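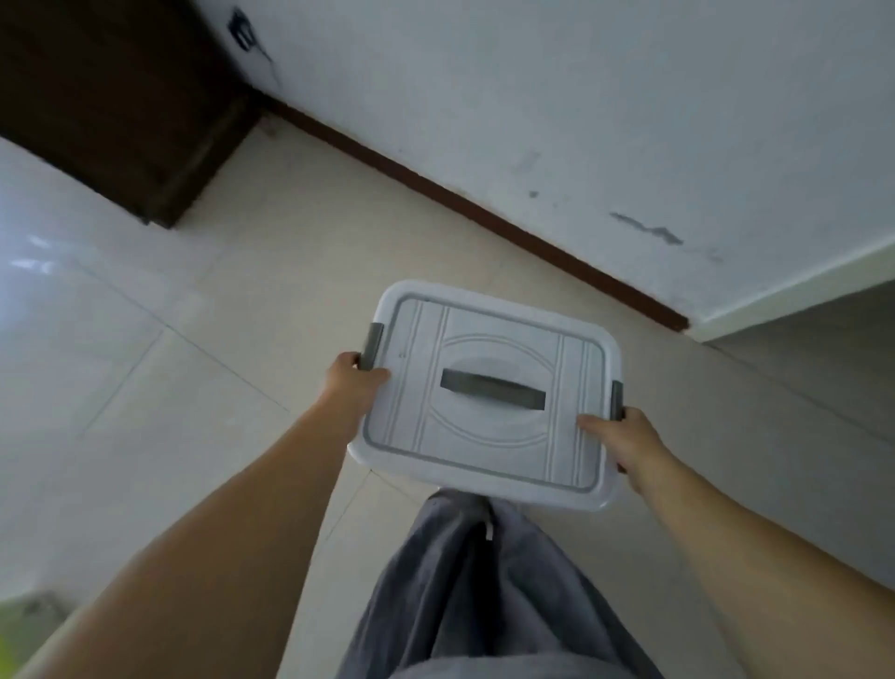
Page 12 of 3,074

**Storage box with latched lid: carry by the center handle or by the ends?**

Posted in Storage & Shelving by **guken_flat**, Wednesday

I have a white-lidded storage box with a latch on each short end and a bar handle in the center of the lid. I use it for hand tools and spare hardware. Until now I have moved it with both hands on the ends, thumbs over the rim and fingers under the latches, as shown. Two points I would like settled:

- Is the center handle rated for the full contents, or only for an empty or lightly filled box?
- The panel has raised ridges on both sides of the handle and a circular pattern around it. Do these stiffen the lid, or do they locate a second box on top?

There is no instruction sheet. The floor is tile, so a drop would probably crack a corner.

---

**tambunan7** (2,000 posts)

When you lift by the lid handle, the whole load goes through the two latches and into the rim. The handle bar is seldom the weak part. The usual failure is a latch hook slipping off the lip after the lid bows upward in the middle.

Test it before trusting it. Load the box as you normally would, close both latches, and lift it 2 inches over a folded blanket. Hold for a minute and look along the long edge of the lid. If the center rises noticeably or either latch shifts, carry by the ends only. Repeat the test if you change the contents. Plastic that passes in a warm room can behave differently in an unheated garage.

For hardware I would stay with the two-hand grip. Keep your fingers on the box wall below the latch. If they press outward on the lower end of the latch, they can release it on some designs.

On the ridges: raised lines on a flat panel add stiffness, and that may be all they do. Whether they also locate another box depends on the underside. Turn it over and compare.

---

**jinevov_shelf**

Mine has a handle in the lid too and I carry it that way full of yarn, no problems. Never tried tools.

---

**drement**

Check for a molded mark on the lid or base. It is sometimes a maker's logo or a resin code and sometimes a part number. With a part number you can look up the load figure. Without one, use the blanket test above and put the heavy items in the middle of the base, in a single layer.

If you stack, put the tool box at the bottom. A recessed handle should sit below the rim when down. Lay a straightedge across to confirm.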